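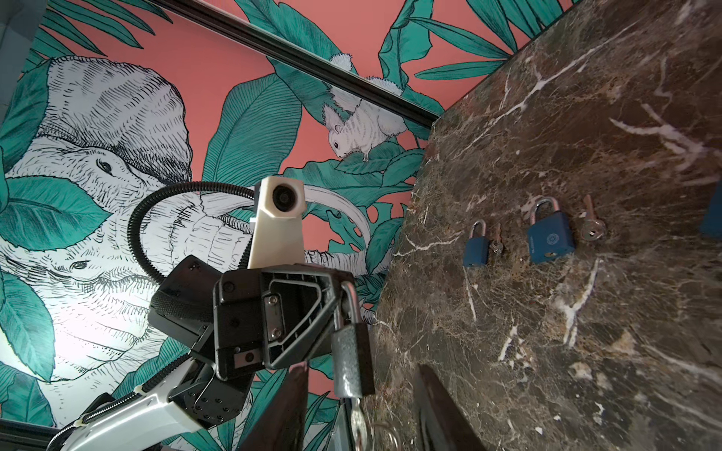 Subject: Re: [clustier-dev] Grasp re-planning when the target hangs freely
Date: July 3, 2024

On the list, a Porberg user wrote:

> We're on Clustier with the stock grasp planner and it does fine on
> boxes and bottles. Anything that dangles is another story. The planner
> takes the pose from the first detection, commits to it, and by the time
> the fingers close the object has moved. Is anyone doing this with the
> wrist camera in the loop? And does the Idimton bridge keep up, or do
> we have to write our own node?
>
> Also, what do you use for the collision shape of a thing that swings?

Yes, and it's the most fun I've had with this codebase since December! Padlocks have been our main test object, so a lot of this comes straight from there. A padlock is a great little problem: shiny body, thin shackle, and then a key and maybe a key ring on the bottom that all want to move on their own.

First, the bridge. Idimton keeps up if you turn off the full point cloud and only subscribe to the cropped one. With the full cloud our loop was hopeless. With the crop it runs with room to spare, and you don't need your own node. Set crop_follow to true and give it the wrist frame, not the base frame (I lost an afternoon to that one).

Second, re-planning. Don't call plan() again from scratch on every detection. There is a warm_start argument that the docs barely mention, and it takes the last trajectory and bends it. It's lovely to watch. We logged 2,959 planning calls with it on, and 401 of those fell back to a cold plan, nearly all when the tracker lost the shackle against a busy background. Patterned walls and veined stone are hard on the edge detector. Raising min_track_len to 5 helped a lot.

Third, collision shapes. I tried a swept volume and it was far too fat, the planner wouldn't go near anything. What I use now is two capsules: a tight one for the shackle and a loose one for everything below it, keys included. The loose one is allowed to touch the fingers and nothing else. You set that in the allowed-contact table, line 177 in the sample config that ships with the Demchenko branch.

One warning about that branch: it changes the sign of the wrist roll when the gripper points up. If your arm does a slow full turn before the approach, that's the reason. Flip roll_sign in the arm file and it goes away.

Still open for me is what to do right after the fingers close. The lower capsule should be attached to the hand with some slack, and right now Clustier only knows "rigidly attached" or "not attached." I have a half-working patch for a pendulum joint with two limits. It's ugly but it plans! If you want to try it on your setup, tell me which release you're on and I'll rebase it and post it here.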